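# Folding heavy sweatshirts on a bed: hem position, sleeve order, stack height

**tkyip** wrote:

Moving this out of the general laundry thread at the moderator's request.

The question was how to get a consistent fold on a long-sleeved sweatshirt without a folding table. I use the bed. My procedure:

1. Lay the garment face up, neckline toward the far side of the bed.
2. Let the hem hang over the near edge.
3. Pull both sides outward at the same time until the body is flat.
4. Slide the garment forward until the hem is on the mattress.
5. Left sleeve across, right sleeve across, then fold in half from the hem.

Step 3 is the one people skip. A fold made over a wrinkle keeps the wrinkle, and fleece is thick enough that it shows through two layers.

Finished width should match the drawer divider. Mine are Brokono dividers, three to a drawer, so I fold to a third of the drawer.

---

**o_gajdos** wrote:

I disagree with step 2. If the hem hangs, the weight of the lower half pulls the body toward you and the neckline drifts. You then correct the neckline and lose the sides. Put the entire garment on the mattress from the start.

Also, face up is wrong for anything with a print. Face down, sleeves to the back, fold in half. The print ends up on the outside and you can identify the shirt in the drawer.

---

**tkyip** wrote:

The drift is real on a bare sheet. On a quilted spread it is small, as the stitching holds the fabric. The advantage of the hanging hem is reach. I can hold both sides without leaning over the mattress, and the hem straightens under its own weight.

Step 3, on the striped spread:

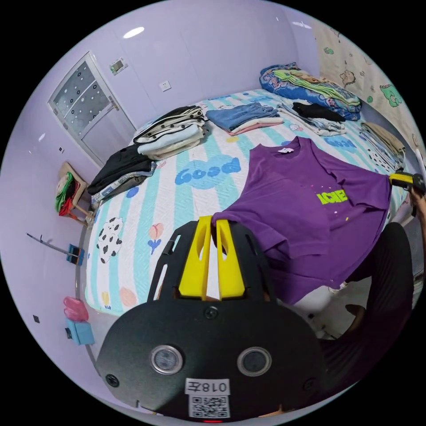 *Purple sweatshirt, face up, neckline to the far side, sides held before the sleeves go in.*

The folds across the body are what step 3 is meant to remove. One of them covers part of the lettering on the chest, and that makes a useful check: if the lettering reads clean from end to end, the chest is flat.

---

**o_gajdos** wrote:

The lettering check is reasonable. It still leaves you with the print on the inside after step 5, or half of it.

---

**ludmila.d** wrote:

On print side in or out: I ran the linen room at the Stokholm guesthouse for 4 years and we folded staff sweatshirts print side in. Thick block prints stick to each other when stacked warm, and they scuff against the drawer front. Identification was by a tag on the shelf edge.

For home use I would accept either. What matters more is that the garment is completely cool. A warm print creases along the fold line and the crease stays.

---

**emilia_s** wrote:

Question from someone with less space. My bed is against the wall on two sides and I can only stand at the foot. Does the orientation still work if the neckline points toward the pillows?

---

**tkyip** wrote:

Yes. The direction relative to the bed does not matter. The neckline goes away from you and the hem comes toward you, wherever you are standing.

---

**bvondracek** wrote:

A few remarks on materials, as the thread is treating all sweatshirts as equal.

**Brushed fleece, heavy.** Does not slide. The hanging hem is fine. Fold in half once; a second fold makes a block that will not stay closed.

**Loopback, medium.** Slides slightly. Fold in thirds from the hem.

**Polyester blends.** Slide on everything. Here I side with Otakar: whole garment on the mattress.

Ribbed cuffs should lie flat along the body and stop short of the hem. If they extend past it, turn the sleeve down at the elbow. A doubled cuff under the center fold is the usual cause of a leaning stack.

---

**o_gajdos** wrote:

Agreed on blends. Most of mine are blends, and that probably explains the disagreement.

I would add that the surface should be made up first. A spread pulled tight behaves much like a table. A loose one moves with the garment.

---

**emilia_s** wrote:

Tried it Wednesday evening on four garments. Two heavy ones came out square. The thin gray one came out narrower at the neck than at the hem, by the width of a finger.

---

**bvondracek** wrote:

You folded the sleeves along the shoulder seam. Fold along a vertical line that starts halfway between the collar and the shoulder seam and runs straight to the hem. The side of the body comes in together with the sleeve. On many garments the shoulder seam is angled, and following it gives you the taper you describe.

---

**emilia_s** wrote:

That fixed it. Thank you.

---

**ludmila.d** wrote:

Stack height: we stopped at 3 heavy sweatshirts per stack on open shelves. With four, the bottom one had to be refolded whenever someone pulled it out. In a drawer, file them upright with the folded edge up and the limit goes away.

---

**o_gajdos** wrote:

Upright filing needs a full drawer. Half empty, fleece slumps. I use a Grisance bookend in the gap.

---

**tkyip** wrote:

I have updated my first post in the laundry thread with the sleeve line from bvondracek and a note on blends. I am leaving the hanging hem in for heavy fleece. Otakar's version is listed under it as the alternative.

Hoods are still open. I fold the hood down onto the back before step 3, which adds thickness at the top. If anyone has a method that keeps the stack level, post it below.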